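Hustdale Robotics Club Takes Its Arm to the Floor

The robotics club at Hustdale High has gone from sketches to a full-size arm in a single school year, and the students are now deep in practice for the Clusstead Open in June. 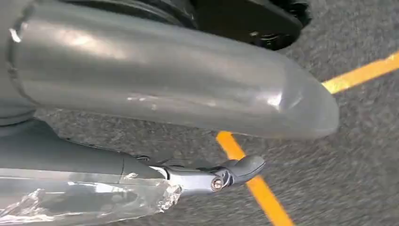 By Vega Lorente | February 29, 2024

Ask the members what they're working on and you'd better have time to listen! The challenge this year is called Follow the Line. Teams must guide the tip of their arm along a taped course without touching the floor, and the course isn't revealed until the morning of the event. Hustdale practices over yellow tape on gray carpet, and the students pull it up and lay new angles whenever a run starts to feel too easy.

"The straight parts are fine, it's the corners that get you," said Colton McIntyre, a junior who writes most of the motion code. "You think you've got it, and then you watch the tip swing wide – and you're back at the laptop."

The club has 21 members, up from a handful last fall, and a bake sale and car wash brought in some $2,000 for parts and travel.

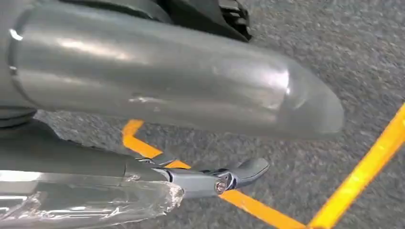
Senior Benedita Rocha looks after the hardware and keeps a notebook of every change, right down to which screws were tightened and when. Her notes have already saved the team one very long evening, and the younger students are learning to keep their own.

Coach Chia-jung Chow is thrilled with how they share the work. "They argue, they test it, they argue again," she said. "I love it."

Teams from Fevham and Villanueva are also entered. Families are welcome at the club's open practice in the library after spring break.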